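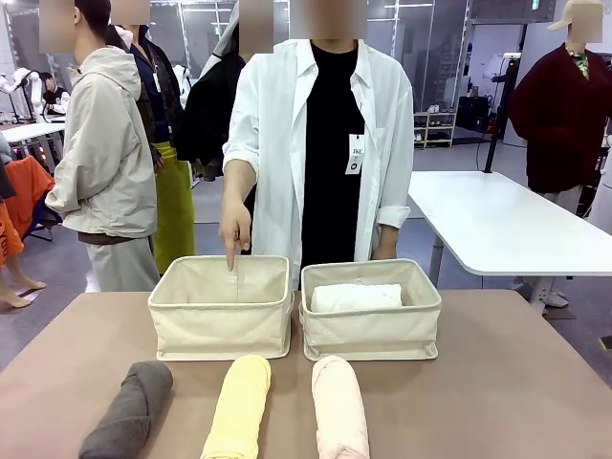

About Clarstead

We collect examples for robots that have to learn handling jobs. Towels, baskets, shoes, coats on hangers, lunch boxes, cables. Somebody else builds the arm and somebody else trains the model. We set up the tables, run the tasks, check the recordings and ship them. Small outfit, one big room in Skumham, open since a March when the heating didn't work.

What we do all day

Mostly short jobs, over and over. Take the towel job, our longest running. Two fabric baskets at the back of the table, rolled towels in different colors along the front. An instruction – "put the yellow one in the left basket" – and then the move itself. A towel may be in a basket before the episode starts, that's on purpose. The learner has to cope with a basket that already has something in it, and one that hasn't. Before each run one person points to the target so the whole table agrees on which basket is meant. Left from whose side? We lost most of a week to that question early on. It's left as the table camera sees it. It's on the wall now, in big letters.

Then the towels get moved and we go again. Different angle, different order, tighter roll, looser roll. A soft thing never lies the same way twice and that's the whole point of using them. Hard blocks are easy. Everybody has data on blocks.

A full set for one task is 1620 episodes. Of those 175 are held back and never go into training – the customer gets them in a separate folder, for testing only. Please don't mix them. We have had calls.

How a task gets made

Starts with a request, usually one line. "Sorting laundry." "Tidying an entryway." Tülin Dursun turns the line into a task sheet: what's on the table, what may vary, what must not, what the instruction says word for word, what counts as done. A towel half over the rim, is that in? Sheet has to say. Her sheets run to 2 pages and no more, she is strict about that.

After that a dry run with nothing recording. Ye-seo Han does the moves by hand and writes down every place she had to stop and think. Those go back to Tülin. Second dry run, sometimes a third. Only then do we book the table.

Recording comes in blocks. Operators swap between blocks, since one person's habits get into the data faster then you'd expect. We had an early shoe set where every single left shoe was picked up by the heel. Lovely clean recordings, no good to anybody. Redone.

Checking

Every episode gets watched. Not sampled, watched. Graça Brandão runs checking and has three piles: keep, fix the label, throw out. Wrong color in the instruction is a label fix. Sleeve over the camera is throw out. A dropped towel is a keep, if the operator picked it up and carried on, and it gets a recovery tag. We used to bin those. A customer asked why their robot froze whenever it dropped something and, well, it had never seen anyone drop anything.

Labels are written by a person. Plain words, the way you'd say it to someone standing next to you. We keep several wordings of the same instruction, "pink towel, right basket" next to "can you put the pink one in the basket on the right". People don't talk like task sheets.

Gadeck

Gadeck is our in-house software. Logs the episode, the sheet version, the table, the operator number, the check result. Ugly, fast, written by Vernon Charbonneau over one winter and patched ever since. If you get a delivery from us there will be a Gadeck file in it, plain text, opens in anything. Column names are explained in the readme. The column called "ham" is the room code. Ham is what we call the big room, short for Skumham, and it is too late to change it.

Who we are

Nicanor Arriaga – founder, quotes, contracts, answers the phone. Worked in warehouse automation before and got tired of seeing arms that could lift a pallet and not a sock.

Tülin Dursun – task design.

Ye-seo Han – floor lead. Trains the operators, runs the tables, decides when a block is over.

Graça Brandão – checking and labels. Also the person to write to if something in your delivery looks off. She'd rather hear it early.

Vernon Charbonneau – Gadeck, cameras, storage, whatever has a plug.

Plus the operators, who come in for mornings or afternoons. Paid by the hour, never by the episode. We tried per episode for one month and the data got quick and sloppy, our fault, not theirs.

Privacy

Faces get blurred before anything leaves the building. Names are never in the files, operator numbers only, and the list that matches them stays with Nicanor. Anyone who works a table can ask for their recordings to be pulled. It takes a few days and we don't ask for a reason.

What we don't do

No kitchens with real heat. No glass, for now. No work with children or animals in the room. We don't train models and can't tell you how yours will do – we can tell you what is in the set and how it was made. Also no same-week jobs, the dry runs take as long as they take.

Working with us

Send the one line first. What should the robot be able to do, what will it be looking at, where do the cameras sit on your side. If your camera is high and ours is low it wont match, so tell us early. A small trial set comes before any full order, and the trial is charged but comes off the final price.

Visits are fine, mornings best, ring first. Operator jobs are listed at the front desk and we usually have afternoon spots open. No experience needed. Steady hands help, patience helps more.

Last updated: March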